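Branenell - corpus de relevés phonétiques du parler de Baert

Version 2, publiée le 28 décembre 2020
Responsables : Ayodele Ezeani (collecte), Nouhaila Hajji (annotation)

Contenu

Le corpus réunit 1 314 enregistrements de mots isolés, lus par 39 locuteurs adultes. Chaque mot figure dans un fichier WAV mono accompagné d'une transcription en API. Les entrées suivent l'ordre alphabétique du lexique Troner.
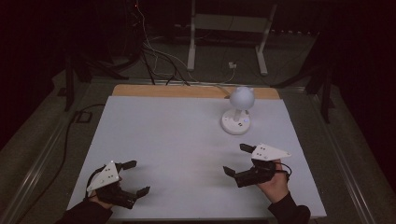 Les transcriptions ont été faites à l'oreille puis alignées avec Drakitz. L'alignement est fiable pour les voyelles longues - moins pour les occlusives finales, souvent non relâchées. Le champ « doute » vaut 1 quand les deux annotateurs divergent.

Structure

audio/ : fichiers sonores, un dossier par locuteur
trans/ : transcriptions, UTF-8, séparateur tabulation
meta.tsv : âge, commune, langue parlée au foyer
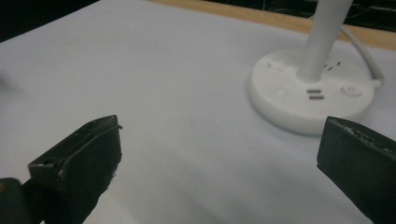

Fig. 2 - Surface blanche et bord de table en bois.

Limites connues

Plus de 20 fichiers présentent une saturation en début de mot. Ils sont conservés et signalés dans meta.tsv. Les locuteurs de moins de trente ans sont peu représentés. La parole spontanée n'est pas couverte.

Licence

Usage non commercial, avec mention des responsables. Les corrections reçues après septembre seront intégrées à la version suivante.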